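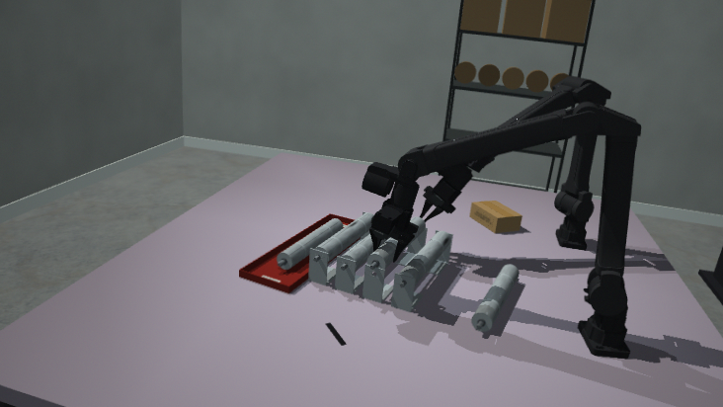 I'm going to say something unpopular at Forik: the fault we hit on Wednesday was our own doing. The two arms tried for the same roller, one wrist clipped the other, and the stop took way too long to kick in. Guess what? The simulator had shown us that clash on run 587, and we filed it under "physics glitch" and went to lunch!

Abhishek Tomar wanted 10 clean runs in a row before anyone touched the real cell. I rolled my eyes (sorry, Abhishek). Now I think he was being too easy on us. If a simulated crash can be waved off by whoever's in a hurry, why bother running 300 of them? Make somebody else sign for it.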